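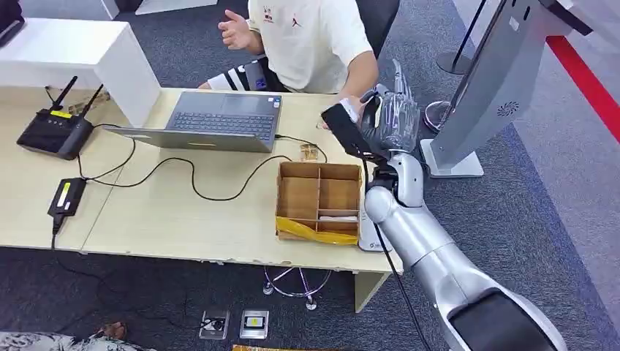
How to Request Press Accreditation for a Judcombe Concert

The Judcombe concert series issues press accreditation to writers, broadcasters and student reviewers. Requests are made through the online form only. Please read these instructions in full before starting, as the form cannot be saved partway through.

Before you begin

You will need the following:

The title and date of the performance you wish to attend
The name and contact address of your editor or faculty adviser
Links to 2 published reviews, or 2 writing samples if you are a student
A short statement of no more than 60 words describing the planned coverage

Requests for the November performances of Clodomero, the chamber opera, are handled on the same form. Select "Staged work" from the first menu, as the concert list does not include it.

Completing the form

Step 1. Open the Press page and select "New request." First-time applicants will be asked to create an account. Staff of an outlet already registered with the series should use the outlet's account.

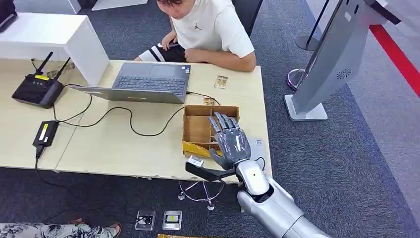
Step 2. Enter your outlet and editor details exactly as they appear on your published work. The form may be completed on a phone, but the writing samples are easier to attach from a computer. The session closes after a period of inactivity, and anything entered up to that point is lost.

Step 3. Choose a ticket type. Reviewers receive one seat. A second seat may be requested for a photographer, who must be named on the form. Photography is permitted during the first 4 minutes of each half, without flash, from the rear aisle.

Step 4. Paste your coverage statement and attach your samples as PDF files. Links to pages behind a paywall will not be opened.

Step 5. Review the summary page and select "Submit." A reference number will be sent by email. Quote it in all later messages to the press office.
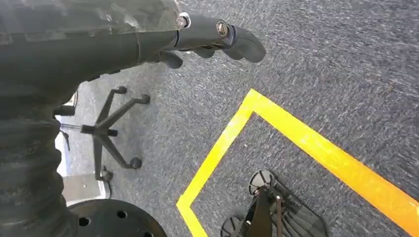 After you submit

The press office replies within 4 working days. Approved applicants collect their tickets at the Tenside Street entrance - not the main box office - and must show photo identification.

Interviews with performers are arranged separately. For the Wumbei Quartet, write to the press office with your reference number and a list of proposed topics. Requests made to the players backstage will be declined.

If you are unable to attend, cancel through your account so that the seat can be released.

Page last updated 2022-05-15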